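Wallpaper and Lining Paper: Frequently Asked Questions
12 September 2018
14 shares | 6 comments

Which papers go together in a small space?
Pick one paper for the walls and a quieter one for any other surface. At Vaher we keep two ranges for this. Suveck is the damask range and Rornano is the plain and floral range. Both are sold by the roll.

Do I need to match the pattern on a pale paper?
Yes, if the pattern is larger than your thumb. A faint print hides a bad seam from across the room but not up close.

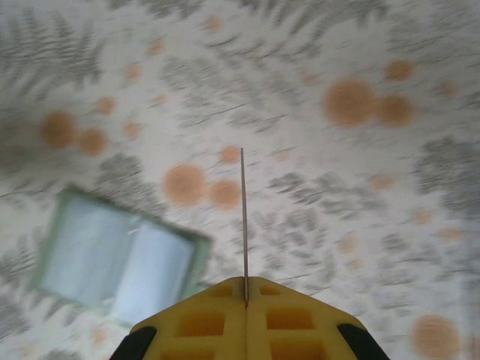
Līga Kazlauskienė wrote that she skipped matching on a pale paper in her hallway in May and could find every seam by evening, when the lamp was on. She asked us to say so more firmly. Match it.

How much extra should I order?
Order one spare roll for every 6 you need. Add another if the repeat is long. Keep the label, because the batch number has to be the same if you reorder.

Can I use a damask with a floral?
You can. Keep the colors close in strength and let only one of them be dark.

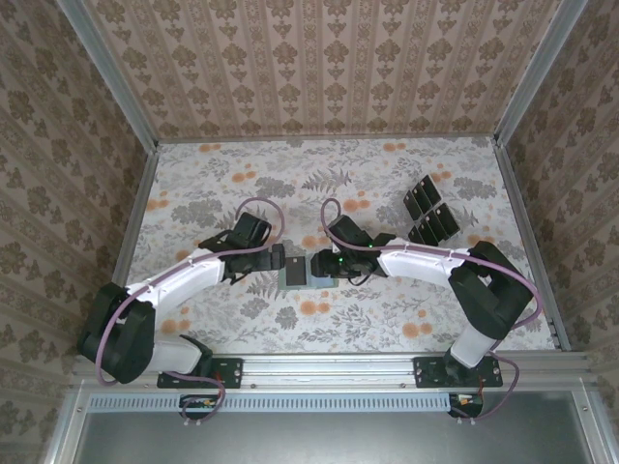
Stripes and medallions need a straight start, so hang the first length to a plumb line and work out from there. Do not trust the corner. With a beige-and-brown damask in vertical stripes on the back and side walls, a lean in the first strip will show in every strip after it. The pale floor print with grey ferns and round orange blossoms has no stripe to give you away, so leave it until the walls are done.

What does delivery cost?
Orders over 2,000 go free from our Drurnovico store. For anything else, call extension 212 and ask for Soo-ah Jang.

6 comments | Share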